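Skirnus Institute Newsletter
Research and Facilities
15 Sep 2026

Garment handling project passes the midpoint of its collection phase

The Manipulation Learning Group has passed the midpoint of the collection phase of Vimodari, the institute's project on the automated handling of clothing. Since the phase opened in May, operators have recorded nearly 2000 demonstrations on the group's two-arm stations. The recordings will be used to train a control policy that folds and sorts ordinary garments, without a separate program being written for each type.

Readers who follow the group's work will recall that its earlier studies dealt mainly with rigid objects. A box or a bottle keeps its shape when it is picked up, and its position can be described with a handful of numbers. A shirt has no such fixed shape. It can come to rest in countless ways, and the same pull on a sleeve may straighten it in one case and bunch it up in another. Writing rules for all of these cases has proved slow work, and the group has chosen instead to gather examples of people carrying out the task through the robots themselves.

Under the collection protocol, a trained operator guides both arms from a control position beside the station. The system stores the joint positions of the arms, the opening of each gripper, and the camera views, all on a common clock. Each demonstration begins with a garment in an arrangement drawn from a list prepared in advance. Operators do not choose their own starting arrangements. The list was drawn up after a short pilot study showed that people, left to themselves, tend to lay a shirt out neatly before they begin, and a policy trained on such recordings is poorly prepared for clothing that arrives in any other condition. 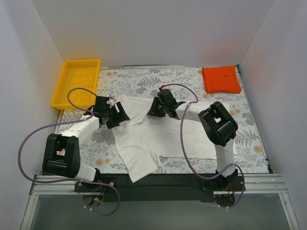 The list covers garments laid straight, turned to one side, partly folded, and dropped from a short height. It also specifies the table covering. Half of the coverings in use are plain and half are printed, and they are changed on a fixed schedule. The purpose is to discourage the policy from relying on a clean background, a weakness that appeared in the pilot study when a model trained over a single gray mat was tested over a patterned cloth and repeatedly closed its grippers on the wrong place.

"We want the variety to be in the data before we ask for it in the results," said Selma Trajkovski, who leads the project. "It is tempting to collect the easy cases first and promise ourselves that the hard ones will follow. We decided to mix them from the start, and it has made the early months slower than some of us would have liked."

Lightly colored clothing has received particular attention. White fabric offers few visual landmarks, and its folds can be difficult to pick out in a camera view. The group has therefore set aside 30 percent of the remaining sessions for white and pale garments. Dark garments present a related difficulty and will be addressed in a separate block of sessions once the present one is complete.

Quality review is carried out by a team under Rok Ionescu. Every recording is watched at least once by a person who did not operate the arms during that session. The reviewer marks the points at which each grasp is made and released, notes any slip, and assigns the recording to one of 4 grades. Recordings in the lowest grade are withdrawn from the main training set. Those in the grade above it, in which the operator made an error and then recovered, are kept and labeled as such. Mr. Ionescu's team regards these as especially useful, as they show the policy how to return to the task after a failed grasp — something that a collection made up only of smooth performances cannot teach.

The review has also led to changes in procedure. Operators now pause briefly before the first grasp, so that the opening arrangement is recorded with the arms at rest. Sessions are limited to 70 minutes, after which the operator changes places with a reviewer. The earlier practice of longer sessions was ended when the review found that grasps became less careful toward the close.

Annotation is done with Nomby, the labeling tool maintained by the institute's software office. A revised version was installed over the summer and allows two reviewers to mark the same recording independently. Where their marks differ by more than a set margin, the recording is referred to a third reader. Staff who used the previous version should note that their saved filters were not carried over and will need to be entered again.

Garments for the project are supplied by Thongdee, a textile services firm that has provided retired stock from its rental lines. The agreement covers shirts, aprons, and small towels. All items are laundered before delivery and are logged by size, fabric, and condition upon arrival. Items that become badly stretched through repeated handling are withdrawn from use, and the withdrawal is entered in the log so that later readers of the data can see which garment was used in which recording.

The collection phase will continue until the list of arrangements has been completed for every garment type. A first policy will be trained on the existing recordings in the meantime, mainly as a check on the data. Its errors will be compared with the list, and arrangements that prove difficult will be given additional sessions. The group does not intend to report performance figures from this first policy.

Staff from other departments who wish to train as operators may apply through the group's office. No previous experience with robots is required. Applicants should expect two days of instruction, followed by supervised practice, before their recordings are admitted to the training set. Requests for access to the data should be sent in writing to Ms. Trajkovski, with a short statement of the intended use and the name of the supervising researcher.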